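Home | Projects | Class of 2022 | Contact
Print this page | E-mail to a friend

Painting the Katotar Owl Knight: My Summer Project Report
by Mackenzie Carrier

Friday, August 19, 2022

So my project was supposed to be a short history of collectible figurines, and then I got my hands on an unpainted Owl Knight and the whole thing changed! The Owl Knight is a resin statue from Katotar, a little studio in Uvbridge that sells to collectors by mail. They did one run of 3,000 painted ones, and later they let people buy the bare castings as well. Mine is a bare one (a birthday present from my aunt, who has excellent taste).

I spent most of June on research. Randi Løken, who runs the Jutlow hobby store, let me look at three painted Owl Knights side by side, and they don't match. The feathers on the cape go from dark brown to nearly orange, and one of the knights has a silver beak. Randi thinks the silver beak is an early one. Borghild Lindholm, my project adviser, told me to write "unconfirmed" next to that, so: unconfirmed.

Then came the painting. I washed the casting in dish soap, let it dry overnight and sprayed on two thin coats of gray primer. My first brown for the cape was way too shiny – I used craft acrylic from the grocery store – so I started over with proper matte paint. The feathers took forever. I did them in rows from the hem up, dark color first, then a lighter brown dragged over the edges with a nearly dry brush. The belt buckle I redid 2 times and I still don't love it.

For the eyes I gave up on brushes completely. Elspeth Imrie in my group suggested a fine marker, and I practiced on scrap resin until my dots stopped running.

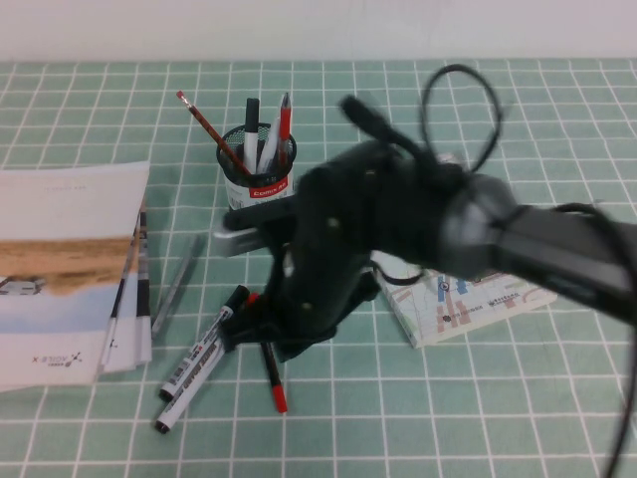 Markers on the grid cloth, with the arm reaching down.

After the eyes I sealed everything with matte varnish and glued the knight to its base. The sword is a separate piece and it leans a bit to the left if you look at it straight on.

My total came to 33 dollars for paint, primer and varnish, not counting the statue. If I did it again I'd buy the good paint first and leave the buckle for last. I also still want to find out about that beak, and Gunvor Haugland has promised to lend me her old Kleinschmidt catalogs in the fall, so I'll start there.

2 comments | 33 shares
Print | E-mail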